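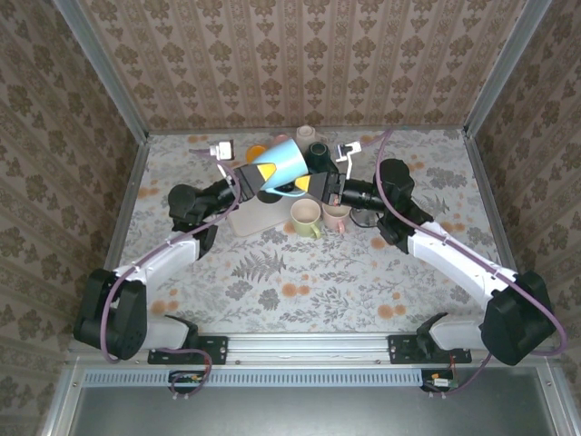

Figure 1. Two robot arms with a light blue cup between their grippers.

2. Materials and Methods

2.1. Biopsies

The study uses muscle biopsies received in our laboratory for routine diagnosis. All of them were open biopsies from the vastus lateralis or the deltoid muscle of adult patients. We searched the register of the laboratory and found 43 biopsies that were divided at reception into a frozen part and a part for fixation in formalin, and for which the time of excision was written on the request form. Biopsies without this time were not searched further, although in several of them it could probably be guessed from the operating list. We preferred not to guess.

From these we kept 31 biopsies for the measurements. The others were left out for one of the following reasons: the frozen block was already exhausted by diagnostic work, the fibers were cut only lengthwise, or the tissue was mostly replaced by fat so that a muscle fascicle could not be outlined. Biopsies with end-stage changes were left out also when a few fascicles were still visible. In such tissue the shape of the fibers depends more on the disease than on the handling, and the question of this paper is the handling.

The biopsies came from two places. The first is the operating room in our own building, from which the tissue is carried by hand. The second is the district hospital in Pudness, from which it is sent by road with the regular courier. In both cases the tissue travels in gauze lightly moistened with saline, inside a closed container placed on wet ice. The instruction for the surgeon is the same in both places and says clearly that the tissue must not float in saline. However, we know that the amount of saline is decided by hand and by habit, and the request form has no field for it. This is a weakness of the material and we return to it in Section 4.

The diagnosis was not used as a criterion for selection, except for the end-stage cases mentioned above. The final group contains biopsies reported as normal, inflammatory myopathies, neurogenic atrophy and a small number of dystrophies. We did not attempt to compare these groups with each other.

2.2. Freezing and sectioning

At reception the tissue was inspected under a dissecting microscope and oriented so that the fibers stood perpendicular to the surface of the cork. A drop of mounting medium was placed only at the foot of the piece. The cork was then lowered into isopentane cooled in liquid nitrogen. We did not measure the temperature of the isopentane. As in most laboratories, the technician judged it from the solid layer that forms on the bottom and on the walls of the beaker, and waited until this layer was present. The frozen block was moved to a cooled tube and stored in the deep freezer until use.

Before sectioning, every block was left in the chamber of the cryostat (Aketti) for 20 minutes. In our experience a shorter time gives sections that crack at the edge, and this can be confused with artifact from freezing when seen at low magnification. Sections were picked up on coated slides and dried in air. From every block we prepared one slide for hematoxylin and eosin, one for the modified Gomori trichrome, and one for the ATPase reaction after acid preincubation. Two spare slides were kept unstained in the freezer.

All the blocks were cut again for this study, including those for which good diagnostic slides existed. The diagnostic slides were stained over a long period with different lots of reagents, and we wanted the color to be as similar as possible from one slide to the next, as the outlining of the fibers depends on it. The new slides were stained in one session in May by the same technician. When a section was folded or lost, the block was trimmed and the whole set of slides was repeated, so that the stains always come from neighboring levels.

2.3. Definition of artifact

The word artifact is used in the literature for several quite different things, and it is useful to say what we mean by it. We scored only ice crystal artifact, defined as sharply limited empty holes inside the outline of a muscle fiber, without a rim and without any content in the trichrome stain. Rimmed vacuoles, autophagic vacuoles and holes with visible lipid or glycogen at the margin were not scored as artifact. When a hole could not be classified, it was examined in the neighboring stains. If the doubt remained, the fiber was marked as uncertain and was excluded from both sides of the comparison.

We also did not score contraction artifact or crushed edges. Both are common in our material, but they arise in the operating room and are not changed by what happens later. The outermost layer of fibers around the whole section was excluded for the same reason.

For each section the severity was given on the Górecki scale, which has 5 grades and goes from no visible holes to holes that distort the outline of most fibers. We chose this scale for practical reasons. It can be learned in a short time, it is read at one magnification, and the difference between the middle grades is described with words that a technician and a pathologist understand in the same way. A disadvantage is that the lowest grade covers both complete absence of holes and a few holes in a single fascicle. For diagnosis this has little importance, but in a study like ours it makes the good end of the scale rather coarse.

2.4. Reading of the slides

The slides were scanned and then renamed with a random code. The first reading was done by one of the authors on the screen. The second reading was done independently by Tihomir Mladenović, who did not take part in the collection of the cases and did not have access to the request forms. Both readers worked with the same order of slides and could go back to an earlier slide if they wished. They were asked to give the grade for the whole section and not for the worst field.

When the two grades were different, the readers looked at the slide together and agreed on one of the two. An intermediate grade was not permitted. Agreement before this discussion was expressed with weighted kappa and is reported in Section 3. The agreed grade was used for all other calculations.

The smallest diameter of the fibers was measured in the ATPase slides with the program Stellik. The program proposes an outline for every fiber and the user accepts it, corrects it or removes it. We found that the proposed outline follows the true border well in sections of the lower grades. In the higher grades it often enters into the holes, and most of the outlines had to be drawn by hand. The person who drew them could therefore not be blind to the grade. We mention this openly, as it can influence the comparison of fiber size between the grades and we did not find a way to avoid it.

2.5. Time of transport

The time of transport was defined as the interval from the excision written on the request form to the arrival stamped at our reception. The interval from the stamp to the freezing was not recorded for the older biopsies. For the newer ones it is known and was short compared with the transport itself, therefore it was not added.

2.6. Statistical analysis

The relation between the time of transport and the grade of artifact was tested with the rank correlation of Spearman. The biopsies from the two places of origin were compared with the Mann-Whitney test. We did not build a model with several variables, as the place of origin and the time of transport are almost the same variable in our material and the number of cases would not support it. P values are given without correction for multiple tests and should be read with this in mind. Uncertain fibers were left out as described in Section 2.3, and the calculations were repeated with these fibers counted as artifact in order to see if the result depends on them.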